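Section 3: Setting Up the Fruit Basket Activity

Now for the fun part! Your Bresora play table is standing, the legs are tight, and it's time to bring out the fruit.

1. Set the table on a flat, level floor. Press down on each corner in turn. If it rocks, go back to Section 2 and adjust the feet.

2. Wipe the mesh top with a dry cloth. Crumbs love those little holes, so give it a good shake too.

3. Put the colander basket on the mesh top with both handles clear, so small hands can grab it from either side.

4. Spread the fruit out on the floor in front of the table. Leave plenty of space between pieces (the melon rolls, and it rolls far!).

5. Pick up one piece at a time, say its name out loud, and drop it in the basket. Start with the pear. Its stem makes it easy to recognize.

NOTE: The melon takes up a lot of room. Try it first on one round and last on the next, and see how differently the basket fills.
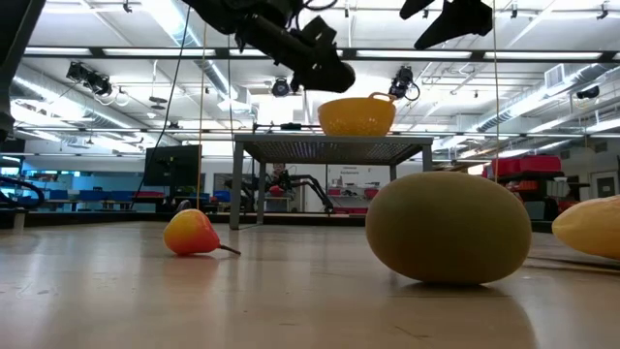

Fig. 3. Basket on the table, fruit on the floor, ready for step 5.

CAUTION: The fruit is for play only. Do not bite, heat, or soak it. Do not sit or climb on the table.

6. When you're done, wash the basket in warm water and let it dry before putting the fruit away in it.

For a longer game with two baskets, see Section 4.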